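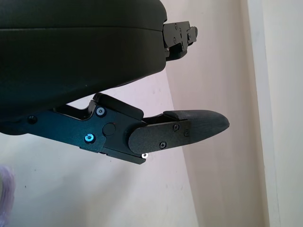
The June visit to the Fenbridge laboratory was arranged to establish which household chores a machine can at present be trusted to do. Satish Grewal received the party at the entrance and Ildikó Szalai led the tour. Much of the discussion concerned the fingers. Each contact surface must hold a cup as well as a cloth, and the dark rubber pad, tapering to a rounded point beyond the screwed plates of the finger, drew several questions about grip and wear.

Folding remains the weakest task. Of 100 towels attempted in the latest trial, 64 were accepted without correction. Clearing a table gave better results — provided that the cutlery was left out. Members wishing to read the trial notes should apply to the Takura project office.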